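Inicio | Listas | Archivo | Hilos | Buscar | Entrar

[robotica-club] Re: Propuesta para la prueba de recogida sobre escritorio

De: Vasiliki Mavromatis
Para: lista del club
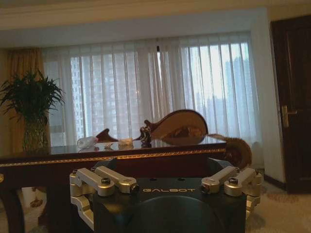
¿Qué tiene que hacer el robot para que una recogida cuente como buena?
Levantar el objeto de la mesa, sostenerlo 5 segundos y dejarlo en la bandeja sin que nadie toque ni el robot ni el teclado. Es lo que dicen las bases del concurso Nurna desde la primera versión, y lo repito porque en el último resumen del equipo veo recogidas contadas con otro criterio.

Kosmas, he leído tu mensaje dos veces y sigo sin verlo claro. Te contesto por partes.

Kosmas Chrysikopoulos escribió:
> Compañeros, os paso el estado de la prueba. Llevamos 727 intentos grabados
> entre todos los turnos y creo que ya podemos presentar el proyecto en agosto.
> El modelo nuevo generaliza muy bien a objetos pequeños. Propongo dejar
> de grabar, cerrar los datos y dedicar lo que queda a la memoria y al
> cartel. También propongo llamar al conjunto "Julel", que suena bien y
> no está cogido.
>
> Sobre el escritorio oscuro: ha ido mejor de lo que esperaba. Lo daría
> por superado. Si alguien tiene objeciones, que las diga antes de que
> mande el formulario.

Objeciones tengo. La primera es la palabra "generaliza". Casi todos los intentos son con los bloques de espuma del armario, y los bloques de espuma los coge cualquiera. Los objetos que nos van a poner en el concurso los elige el jurado, y el año pasado el equipo Kauppinen se quedó parado delante de un sobre de té. Nosotros con cosas blandas hemos hecho 38 intentos, he ido a mirarlo a la hoja. Con eso no afirmo yo nada delante de un jurado, y menos en una memoria que luego se queda colgada en la página.

La segunda es el escritorio. En la foto que abre este mensaje el tablero es oscuro, pulido, y devuelve la luz de la ventana. Encima hay un plástico arrugado translúcido y una figurita oscura que se refleja en la superficie. Me parece un montaje bueno, mucho mejor que la mesa blanca del aula, y precisamente por eso no entiendo que lo despachemos con "ha ido mejor de lo que esperaba". ¿Cuánto esperabas? ¿Mejor con qué objeto? Un plástico que deja pasar la luz y una figura oscura sobre madera oscura son dos problemas distintos, y en la hoja están los dos metidos en la misma columna, "varios". Pido que se separen. Si luego resulta que los dos salen bien, me callo y te invito a un café.

Tampoco está anotada la luz. Con la ventana detrás y la habitación en penumbra la cámara lo tiene difícil, eso lo sabemos desde el primer trimestre - y el que no se lo crea puede repasar los registros de la tarde. No digo que haya que medir nada con aparatos. Una casilla con "cortinas abiertas / cortinas cerradas" y la hora me basta.

Tercera, y aquí igual soy yo la pesada. En el borrador de la memoria pone que el sistema es "totalmente autónomo". En al menos 2 de los vídeos que colgaste se oye a alguien decir "dale otra vez" y la pinza vuelve a la posición inicial. A lo mejor es el reinicio normal entre intentos, no lo sé, pero un jurado va a preguntar lo mismo que pregunto yo. O lo explicamos o quitamos el "totalmente".

Del nombre no opino mucho. Julel me vale. Lo que no me vale es ponerle nombre a un conjunto de datos que todavía no hemos revisado.

Mi contrapropuesta, que es corta:

- Seguir grabando hasta finales de mes, solo objetos blandos, brillantes o transparentes. Nada de bloques.
- Rehacer la columna "varios".
- Que los intentos los puntúe alguien que no haya estado en ese turno.
- El formulario se manda después, que el plazo lo permite de sobra.

Los del equipo Indside hicieron lo de puntuar cruzado y les bajaron los aciertos una barbaridad. No les hizo gracia, claro. Pero cuando les preguntaron tenían respuesta para todo, y a mí me gustaría llegar así.

Puedo quedarme con dos turnos de tarde y con la revisión de los vídeos antiguos, si alguien me pasa los permisos de la carpeta, que sigo sin tenerlos desde que se cambió la contraseña. Kosmas, creo que eso dependía de ti.

Un saludo,
Vasiliki

PD: la hoja que circula tiene dos pestañas con el mismo título. Estoy mirando la segunda. Si la buena es la primera, decídmelo y rehago los números.

4 respuestas | 11 lecturas | Compartir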